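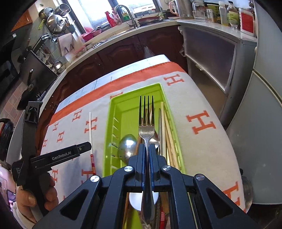 Why does a learning system need so many examples of the same small job?

Because one example only tells it what worked once, with one fork lying at one angle. To pick up the next fork, at the next angle, it needs to have seen plenty of variations, and it needs to have seen them done cleanly by a person.

Handout 3 – Collecting examples by hand

Hi everyone, and welcome back. Last time we talked about what a policy is (camera views go in, motions come out) and I promised we'd get to the part I like best, the part with cutlery. So this week is all about demonstrations: who makes them, how, and what ruins them. I've left out the math. Ludger Bauerfeind is covering that in his half of the course and he's much better at it than I am!

The job we'll use all week

Our running task is sorting utensils between a table and a drainer. I picked it because you can do it in any kitchen and it's harder than it sounds. Forks are thin, spoons roll, and chopsticks are a pain – they're narrow, they lie close together, and if you squeeze one off center it swings around in the grip. You hold one gripper in each hand and work at a table, more or less the way you would with your own fingers, just slower. The camera on each gripper sees what the gripper is about to touch, and that view is what the system learns from.

A few words I'll keep using

Episode: one recording, from the moment you start to the moment you stop.
Grasp: the closing of the fingers on an object. We care a lot about the half second before it.
Reset: putting the table back into a starting state between episodes.
Coverage: how much of the possible mess your starting states include.

That last one is where most people go wrong. When I made my first set, for the Pridmont assignment, I collected 151 episodes in an afternoon and was very proud of myself. Then I looked through them and every single fork pointed the same way. I'm right-handed, I was putting them down the same way each time, and I never noticed. The policy was great at forks that pointed that way and hopeless at anything else.

How to run an episode

1. Lay out the utensils. Mix the types, and let some of them touch or cross. A tidy row is fine once in a while, but only once in a while.

2. Get both grippers into view of the work before you start recording, and keep them still for a moment.

3. Choose one object and go for it. Don't hover over the fork, change your mind and drift to the spoon. The recording keeps all of that hesitation and the system will happily learn it from you.

4. Open the fingers and bring them down with one on each side of the object. With chopsticks, take the one with the most space next to it first, and line up before you close.

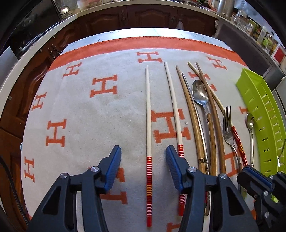 5. Close gently, wait a beat, then lift. If it slips, you can try again in the same episode, but mark it as a retry in your log.

6. Let go only when the object is where you want it. Dropping a spoon from high up makes a lovely noise and a bad example.

7. Reset, and change something. Turn a few pieces, swap two of them, move the drainer a bit.

What about mistakes?

People ask me this every April when the first logs come in. Keep them! A recovery (you miss, you back off, you get it on the second go) is really useful, as long as the log says so. What I'd throw out is anything where you stopped to chat, or where your sleeve covered the view for most of it.

How many do you need?

For this course, 2 sets per pair of students. The Jikgate set we'll look at next time has around 2000 episodes, and you can still find holes in it if you go looking, mostly long thin things in awkward piles.

Before next time

Read the Drastville notes up to the part on labels, and bring your log, even if it's messy. Write down three starting layouts you think nobody else in the group will come up with. We'll swap them and try each other's.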